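Robot arms move in at Skureck's Vusterdale site, and the sorting crew gets new jobs

Mar 22, 2024

I've been meaning to get out to the Skureck returns building in Vusterdale ever since they told us the arms were coming, and this week I finally got my visitor badge and a pair of very ugly safety shoes. Worth it!

If you don't know the place, it's where things go after you send them back. Kitchen stuff, toys, small bits for the home, all of it mixed together in the same gray totes. The site handles 4,000 items on a normal day, and until last August every one of them was picked up, looked over and put in the right bin by a person standing at a bench. There are 80 people on the floor, and plenty of them have wrists that will tell you how long they've worked there.

Now there are 7 robot arms in the building as well. The project is called Vorus, and the setup work was done by Jacquet, a small automation firm that still has a couple of people on site most mornings. Before an arm gets to work on the live benches it spends time at a practice table, going through the kind of odd mix that turns up in a tote – soft things, shiny things, things with handles that stick out at silly angles.

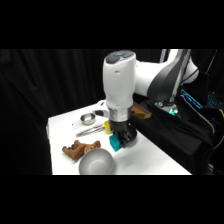

I asked what gives it the most trouble, expecting to hear glass. Nope, it's soft toys and anything with a mirror finish. A steel bowl throws the light back in a way the software doesn't love, and a plush animal changes shape every time you squeeze it. The people on the benches found that pretty funny (those are the easy ones for them), and a few of them now get paid a bit extra to show the arms how to do it.

So what changes for the crew? Skureck says there are no job cuts tied to Vorus this year, and the folks I talked to in the break room mostly believe it, with a few raised eyebrows. The arms have taken over 1,000 items a day so far, nearly all of it the boring repeat stuff. The bench teams have picked up more of the checking and repair work, and they rotate every two hours now instead of every four. One woman told me her shoulder has stopped waking her up at night. Another said she misses the rhythm of the old job, and that watching a machine be slow at something you're fast at is a special kind of torture – I can see that.

There are grumbles too. The rota comes out later than it used to, the training slots clash with the school run, and the area by the arms has to be kept clear, so everyone walks the long way round to the coffee machine. Management says a new walkway is on the list.

The next review of the project is due in August, when the site decides whether to order more arms. I've asked if I can come back for that, and I'll be bringing my own shoes.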